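My student project has reached the point where I should write something down, so here is a small thread. I study mechanical engineering and I am in the robotics club in Stustia. Our team is called Coter. We are four people and this semester we try to teach a robot to tidy a table.

1/ The task comes from the club competition. It has a list of 6 everyday objects, and each team draws one. Others got a sponge or a spoon. We drew the shuttlecock. I was happy for one evening, until I tried to think how to hold it.

2/ The rule is simple. The object lies anywhere on the white area, and it must end in the clear box. You have 40 seconds. You may touch the object as often as you like, but if it goes over the edge of the table, the attempt is zero.

3/ A shuttlecock weighs almost nothing, so it runs away from you when you push it. And it does not roll straight. It rolls in a circle around its own cork, like a cone does. My first program from January did not know this and it always closed the fingers on the place where the shuttlecock had been before.

4/ So now we do it differently. First a person does the task by hand, with the grippers held in the hands, and we record it. Then the program learns from the recordings. Our software for this is Wemano, written by students who were in the club before us. The documentation is 5 pages and two of them are about installation.

5/ My teammates say that I am slow when I demonstrate. It is true, but I have a reason! If I go fast, I make many small corrections which I do not notice, and later the program learns these corrections too. When I go slow, the path is cleaner. We keep both kinds of recordings and we will compare them.

6/ Where to grip it was our longest discussion. Three opinions:
- on the cork, because it is hard and it keeps its shape
- on the feathers, because they are wide and you can hardly miss them
- across the place where the feathers meet the cork
I was for the cork. We tested all three and the last one won. The feathers alone bend too much, and the cork alone slips out when the fingers are not exactly parallel.

7/ The box has its own problem, it is transparent. For the camera, the near wall is sometimes there and sometimes not. We thought to put colored tape on the rim, but the rules do not allow to mark the box. So we try to give more recordings with the box in different positions, and hope that the program learns to come from high above.

8/ Table, box and shuttlecock, first from over the table and then from one of the grippers:

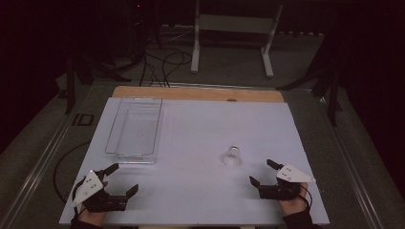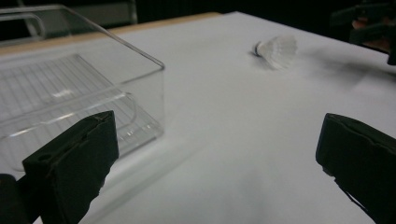 9/ Some numbers for those who asked me last time. We have 40 good recordings at the moment. Our supervisor would like to see many more before we train again. One training run takes 5 hours on the club computer, and we share it with team Fahmy, who have the spoon. We made a paper list on the door for who can use it at night.

10/ The best result until now: 4 successful attempts in a row, then one where the arm put the shuttlecock very carefully beside the box and opened the fingers. We watched the log for a long time and we still do not know why.

11/ The presentation is on 4/28/18 in the big room on the ground floor. Every team shows its task live, no videos allowed. If you study in Stustia, please come. You can also try the hand grippers yourself after the last team.

12/ One question to people who have experience with light objects: do you make the closing of the fingers slower, or do you only change the force? We can set both in Wemano, but each change means a new night on the paper list. I am thankful for any answer, also a short one.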